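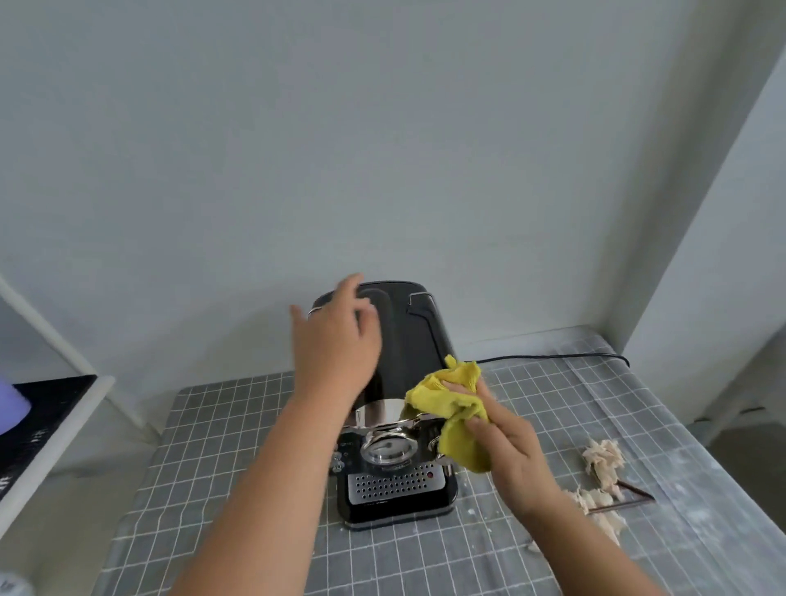

2. Pression et débit : rappels pour la séance 3

Cours de mécanique des fluides appliquée, Bernd Kettler

La pression est une force rapportée à une surface. L'unité légale est le pascal (Pa), trop petite pour l'usage courant ; on emploie le bar, qui vaut 100 kPa. Un manomètre ordinaire indique une pression relative : il marque zéro à l'air libre. Pour obtenir la pression absolue, on ajoute la pression atmosphérique.

2.1 Loi de Darcy

Dans un milieu poreux (sable, filtre, café moulu), le débit est proportionnel à la différence de pression et à la section, inversement proportionnel à l'épaisseur et à la viscosité :

Q = k A Δp / (μ L)

k est la perméabilité, en m². Elle dépend de la taille des grains et du tassement, pas du fluide.

2.2 Domaine de validité

La loi suppose un écoulement lent. Ne pas reprendre ici le seuil de 2000 vu pour les conduites : dans un milieu poreux, le nombre de Reynolds se calcule sur le diamètre des grains et les écarts apparaissent bien plus tôt.

2.3 À préparer

Exercice 8 du polycopié, questions a et b. Convertir toutes les données en unités SI avant le calcul. Les groupes de Cadi Skyrme rendent leur feuille en début de TD, les autres à la fin.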